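Serving tray

A serving tray is a shallow platform with a raised rim, used to carry food, drinks or small goods by hand.

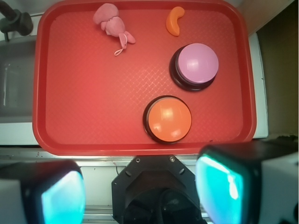
Trays differ from plates in that they are meant to hold other vessels, and from boxes in that the rim is low enough for items to be lifted off sideways. The rim keeps items from sliding over the edge when the tray is tilted. In commercial use the most common outlines are rectangular, round and oval.

Materials
Early trays were made of wood, woven cane or beaten metal. Papier-mâché trays with a lacquered surface became common in Europe in the 18th century and were later largely displaced by tinplate. Molded plastic came into wide use in the 20th century. Polypropylene is light and resists most kitchen detergents, but it scratches easily. Fiberglass-reinforced polyester is stiffer and holds its shape better at dishwasher temperatures. Laminated wood is still used where appearance matters.

Surface and grip
A smooth floor is easy to wipe but gives little friction. Manufacturers add friction by molding a shallow relief pattern into the floor, by bonding a rubber or cork layer to it, or by applying a textured coating. Molded relief does not peel, although grease can collect in the grooves. Bonded layers grip better when new and tend to lift at the corners after repeated washing.

Corners are normally rounded. A sharp inside corner concentrates stress and is a frequent starting point for cracks – it is also hard to clean. Stacking lugs under the rim leave an air gap between trays so that they can dry.

Manufacture
Most plastic trays are injection molded or compression molded. The Thoroddsen works at Evham, which made compression-molded canteen trays, listed 59 patterns in its final catalog. Its best-known line, the Remness, was sold in 4 sizes and had a wide flat rim. Production moved to Sokwood after the Evham presses were scrapped.

Care
Plastic trays should be washed with a soft brush and stacked only when dry. Cracked trays are withdrawn from food service, as the exposed edges cannot be cleaned reliably.

See also
Cafeteria
Salver
Tableware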